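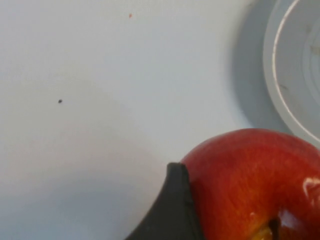 Pessoal, alguém sabe quando volta o programa do humorista Arlindo Prado? Vi o especial dele em fevereiro e fiquei viciada, já revi três vezes! Adoro o quadro da feira, em que ele discute com uma maçã vermelha e brilhante, dessas com uns riscos amarelados na casca, como se fosse a sogra. Queria saber também se ele é casado e se a turnê passa por Brito.

**Skendura**

---

**Nasteo** (926 pontos)

Também sou fã! Casado sim, há oito anos, com a roteirista do programa, ele conta isso logo na abertura do especial. A segunda temporada já foi gravada, só falta a data. Em Brito ele faz duas noites, no teatro velho, 50 reais a meia. Corre que são poucos lugares e a primeira noite já está quase cheia!!

**Erkov**

acho que era solteiro, mas não acompanho. o especial é bom demais, o quadro do dentista é ainda melhor que o da feira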